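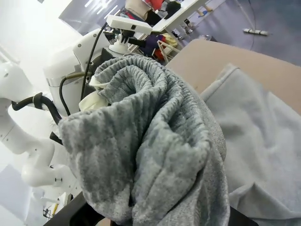 Chala Rib asks whether a ribbed knit can go in the same drawer as sweatshirts, or whether it needs a shelf of its own. Full post below.

I have a gray ribbed knit and some lighter fleece pieces, and they all come out of the laundry together. The fleece folds fine. The knit goes lopsided and the cuffs flare out. Do you fold these differently? My drawer is 20 inches wide.

Nusavstead
Same drawer is fine. I fold the fleece first because it holds its shape, then use that pile as a guide for the width of the knit.

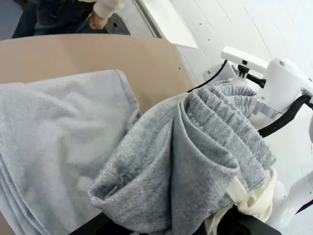
Lay the knit face down and smooth it from the middle out — don't pull on the ribbing. Bring both sides in, sleeves straight down the back, then fold up from the hem 2 times. Cuffs go inside the last fold so they aren't pressed flat. If it still looks lopsided, open it all the way and start over. Heavy knits go at the bottom of the drawer.

Sesora49
Just roll them. Takes less room.

Prirnum
Rolling works for a thin sweatshirt, but my thicker knits came unrolled every time the drawer opened. I went back to folding. Also check that everything is fully dry before you put it away, especially the waistbands and cuffs. They take longer than the rest.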